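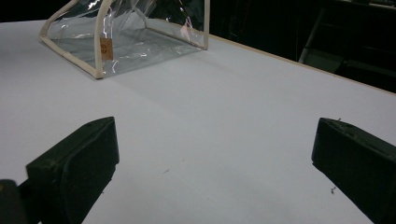 Clear vinyl case with piped edges, on a white tabletop. Gripper open.

Sotier Perception 6
Grasp planning for things your depth camera would prefer to ignore

Most picking software was brought up on cardboard boxes. Give it a transparent bag and it will report a lovely clean table, then drive the fingers straight through the bag with every sign of confidence. Sotier was written for people who are tired of watching this.

It works from the parts of a see-through object that do show up: seams, piping, labels, glints along a fold. From those it builds a rough shape, marks the bits it doesn't trust, and offers your planner a ranked list of grasps. If the list is empty it tells you so and stays put. Some customers find this annoying for the first week.

What you get
Edge and seam finder for clear and glossy packaging
Glare filter, with a slider (please leave the slider alone until you have read page 30 of the manual)
Wrist camera calibration, including masking of your own fingers, so the arm stops trying to pick itself up
Grasp replay, for settling arguments
Plain text logs

What you don't get
A robot. Sotier talks to two-finger grippers through the usual drivers, and to the Juvdale controller through one that Åsmund Ekström wrote over a long November and would rather not discuss.

Training set
The stock model was tuned on 2,022 grasps over 173 items, mostly pouches, blister packs and zip cases. Add your own items with the labelling tool; about 30 views each is plenty. Crumpled is fine. Smoked or tinted plastic is supported in the sense that we have tried it.

Known limits
Clear on clear, stacked, is still poor. Paper tags are sometimes ranked as excellent handles. You can turn this off under Grasp > Exclusions > Labels, and Azadeh Bakhtiari in support would be grateful if you did so before ringing her.

Licensing
Per arm, per year. Test benches are free, within reason. Version 5 licences carry over. For a trial copy or a price, write to Vichien Petchrat at the Vademberg office.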